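Suchbegriff eingeben Suchen
Zuletzt aktualisiert: November

Robotisches Lernen, Handout 4: Demonstrationen sammeln
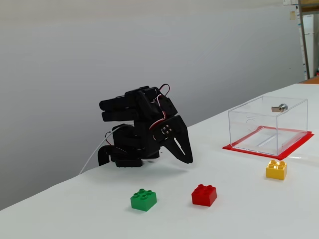 Wie viele Demonstrationen braucht ein Greifer, bis er etwas kann? Die Frage kommt jedes Semester, und ich halte sie für schlecht gestellt. Der Datensatz Manurung umfasst 900 Episoden, aufgenommen von zwei Personen, fast alle am selben Nachmittag. Das sind 900 Dateien, aber keineswegs 900 unabhängige Beispiele.

Pei-shan Lau hat in ihrer Arbeit 500 Episoden zufällig gestrichen. Die Erfolgsquote änderte sich kaum. Man kann das als Robustheit lesen. Ich lese es als Redundanz.

Misstrauen Sie außerdem der Auswahl. Wer misslungene Griffe löscht, trainiert auf einer Welt ohne Fehler und wundert sich später, dass der Arm nach dem ersten Abrutschen nicht weiterweiß. Bei Cakby wurde gelöscht, wie viel, steht nirgends.

Zu Dienstag:
- Startpositionen vor der Aufnahme festlegen und notieren
- Fehlversuche behalten und markieren
- Testepisoden nach Bediener trennen, nicht zufällig

Diese Website verwendet Cookies. Einstellungen Akzeptieren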